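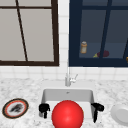 The grasp planner used in the Henby kitchen tasks was revised in May, and this post records the reasoning behind the changes. The previous version treated every goal as a point in space and left the approach direction to the motion solver. Such an arrangement is adequate on an open counter. It is less suitable for a sink, where the walls of the basin limit how far the fingers may spread. With a large red sphere partly inside the basin and one finger on either side of it, the planner must consider the object and the sink walls together, and the older code considered them one after the other.

The revised planner, which I maintain under the name Zandent, samples candidate wrist poses and rejects any in which an open finger would meet the basin. The remaining poses are ranked by clearance. Only then is the closing motion computed. The order of these steps was the subject of considerable discussion within the project, and I remain of the view that rejection should come first.

An evaluation was carried out over 1,507 simulated episodes. Of these, 93 ended without a valid plan. I reviewed each of those logs by hand and found that 17 were caused by a single error in the collision model: the rim of the sink had been entered 3 millimeters too high. The correction has been merged. The other failures are still under review, and a number of them appear to involve the joint limits of the wrist.

Readers who use the Usmani scene loader should note that the collision margin is now read from the task file - it is no longer set on the command line. Older launch scripts will run without a warning but will apply the default margin. The loader should report this condition, and a change to that effect has been submitted.

Support for the Hotov controller has not yet been tested with the new planner.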